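## 4. Setting up the worm bin

Read this section through once before you open the bedding pack. The bin should stand ready for a day before the worms go in, so order or collect them after step 8.

### 4.1 Choosing a spot

The Hamitz bin can be kept in a garage, utility room, covered porch, or cellar. Worms feed best between 55 and 77 °F.

- Keep the bin out of direct sun. In July, a bin against a south-facing wall can overheat in one afternoon.
- Do not set it on top of a washing machine or dryer. Worms try to leave a bin that vibrates.
- Leave a hand's width of space behind the bin so air can reach the rear vents.

**Caution:** A filled bin is heavy. Put it in its final place before adding bedding. Two people are needed to move it once it is full.

### 4.2 Preparing the bedding

You will need the bedding block from the carton, a bucket, plain newspaper or brown cardboard, and a cup of garden soil.

1. Put the bedding block in the bucket and pour 1000 ml of lukewarm water over it.
2. Wait 30 minutes. The block swells and falls apart. Break up any hard pieces by hand.
3. Tear the newspaper or cardboard into strips the width of a finger. Glossy pages and envelopes with plastic windows should go in the trash or recycling.
4. Soak the strips, then squeeze them out. A handful should give up a drop or two when pressed hard.
5. Mix the strips, the loosened block, and the soil.

**Note:** If the mix is too wet, add dry strips and turn it again. Bedding that is too wet is the most common cause of smell in the first month.

### 4.3 Filling the bin

6. Check that the drain tap is closed and hand-tight. Do not use pliers on it.
7. Spread the bedding loosely until it is eight inches deep. Do not press it down.
8. Put the lid on and leave the bin for one day. Then push a thermometer into the middle of the bedding. If it reads above 77 °F, wait another day and check again.

### 4.4 Adding the worms

Use red wigglers. Earthworms dug from the yard live deeper in the soil and will die in a bin. The Farnel starter bag is the right amount for this size.

9. Open the bag under a lamp and tip the contents onto the bedding in one heap. Do not spread them out or bury them.
10. Leave the lid off and the light on until the worms have gone down. This takes around two hours.
11. Remove any worms still on the surface that do not move when touched.
12. Lay a sheet of damp cardboard over the bedding and close the lid.

Do not feed for the first three days. After that, start with a handful of chopped vegetable scraps, buried in one corner. Use a different corner each time, and hold off if the last feeding is still there.

**Caution:** No meat, fish, dairy, oil, or salted food. Limit citrus and onion to small amounts.

### 4.5 First harvest

Castings are ready when most of the bedding has turned dark and crumbly, usually after four months. Stop feeding on one side and put all new scraps on the other. The worms will move across over the next few weeks.

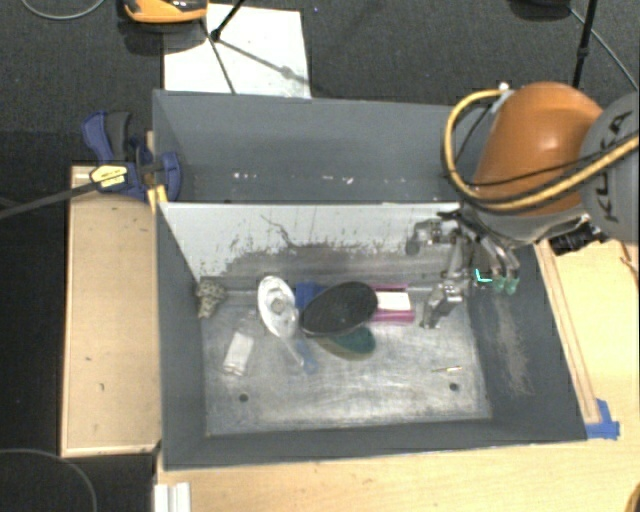
Scoop from the side you stopped feeding, using a plastic trowel. Put any worms you find back on the feeding side, then refill the gap with fresh bedding made as in 4.2. Castings keep for six months in a paper sack in a cool place. Do not seal them in plastic.

Open the drain tap every two weeks. Dilute any liquid with ten parts water and use it on ornamental plants only.

### 4.6 Spare parts and changes

Replacement taps and vent screens can be ordered from Nedeljković with the part number molded into the lid. Screens from the older Zidano model do not fit.

Changes in this revision, March 2, 2025: waiting time in step 8 extended (M. Ahuja); storage advice in 4.5 added (Miyuki Sakamoto).

Continue with section 5, Feeding through the year.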